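Ticket 477 – Sync keeps duplicating my recipe cards
Product: Dilier for desktop
Status: Resolved
Opened by: Fenna Schouten
Handled by: Treloar support desk

Fenna Schouten, 9:04 am
Good morning, and thank you in advance to whoever picks this up! I have been using Dilier to keep my recipes since I gave up on index cards, and I love it dearly, but since the June update every card I edit on my laptop comes back as two cards on my tablet. Sometimes four. I now have four copies of my aunt's plum cake and only one of them has the right amount of butter in it, so you can imagine I am a bit nervous about deleting anything. I have restarted both devices, signed out and in again, and turned the wifi off and on – the usual dance.

Support, 9:40 am
Hello Fenna, and thank you for such a clear write-up. Please don't delete any of the copies yet, plum cake included. Could you tell us how many cards you have in total, and whether the doubled ones have a photo attached? If you can add one of the photos to this ticket, that would help us too.

Fenna Schouten, 10:15 am
A little under 1,000 cards, if I am reading the counter at the bottom correctly (I know, I know, my family says the same). And now that you ask, yes, every doubled card has a photo on it! The plain text ones are all fine. I hadn't noticed that at all. I've attached one of the photos.

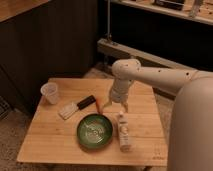

Attachment 1: photo from card "Wooden table, warm light"

Support, 11:02 am
Thank you, the file came through and opens normally on our side, so the photo itself is healthy. We think the trouble is in the Jiltlow backup add-on. When it is switched on, it saves its own version of any card with a photo, and the tablet then takes that for a new card. Would you try the following?

1. On the laptop, open Settings, then Add-ons, and switch Jiltlow off.
2. Choose File, then Export all, and save the export somewhere safe.
3. Open Tools, then Merge copies. Pick the version you want to keep for each card.
4. Sync the laptop first, wait for the green check mark, then sync the tablet.

Fenna Schouten, 1:30 pm
Well, that did it! The merge took me most of my lunch break as I read every card before choosing, but the butter is right again and I have edited 9 cards since then without a single double. Is it safe to turn Jiltlow back on? I do like having a backup.

Support, 1:52 pm
So glad to hear it! Please leave it off until the next Dilier update, and use Export all once a week in the meantime. I'll mark this as resolved, but a reply here will open it again.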